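Kurnberg adds sorting tools to its home clear-out and tidying service

Hand-held grippers go into regular use with crews in Plivcombe after a trial that began in September

PLIVCOMBE, 5 November 2022 – Kurnberg, which tidies, sorts and packs household goods for private customers, is changing the way its crews work in people's homes. Starting this month, crews in Plivcombe will use hand-held gripper tools for part of each sorting job. The movements they record will be used to train the sorting arms at the company's Stisside depot.

The arms handle mixed household goods that arrive at the depot for storage, donation or recycling. Until now they have worked only with boxed items. Loose goods were sorted by hand on the late shift, a job that staff have long ranked as the least popular at the site.

"People are good at picking up a thing they have never seen before," said Edeltraud Wallner, head of operations at Kurnberg. "The arms are not. Our crews do this work all day in real homes, so it made sense to have them be the ones who teach it."

Under the new arrangement, a crew member sorts small items from a table or bed with the gripper and places them in a basket or box. Larger pieces, breakables and anything the customer has asked to handle personally are still moved by hand. Customers are asked for their consent at the time of booking, and a job goes ahead in the usual way if they decline.
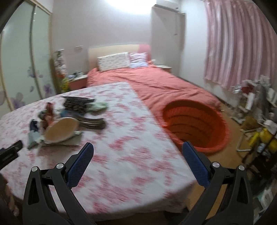
Household items on a bedroom table, with an open basket beside it and a gripper in position over the cloth.

What changes for staff

Crew members who take on gripper work complete a paid course lasting 4 days and move up one pay grade. The work is optional. No more than 2 hours of a shift may be spent using the tool, a limit set after trial crews reported sore wrists on longer sessions.

Jobs that include gripper work are booked with extra time. During the trial, crews said that sorting with the tool was slower than sorting by hand, and that they did not want to be rushed by the next appointment. Kurnberg has cut the number of visits on those days from 6 to 5 and will not count the difference against crew targets.

At Stisside, the late sorting shift will end in stages. The staff now on it have been offered day work at the depot or a place on a home crew, and all have been told that their hours will not be reduced. Two new positions will be created to check recordings and correct mistakes made by the arms.

"Some of our people were worried, and they said so," Wallner said. "They wanted to know if they were training their own replacements. We put the answer in writing. The home visits stay with people. The night sorting is what we are handing over, and I have not had one request to keep it."

The arms were installed by Gunawan, which also supplies the grippers and runs the staff course. Gunawan technicians will be on site at Stisside two mornings a week through the winter.

Recordings are reviewed before they are used. Any that show papers, family photographs or people's faces are removed. Customers may ask for a recording of their home to be deleted at any time by contacting the office that took the booking.

Kurnberg plans to collect 2,000 recorded sorting sessions before the arms begin handling loose goods without a worker at the next station. No date has been set for that step.

About Kurnberg
Kurnberg provides tidying, packing and clear-out services to households in Plivcombe and the surrounding area. Its storage and sorting depot is in Stisside.

Press contact
Kurnberg Press Office, Plivcombe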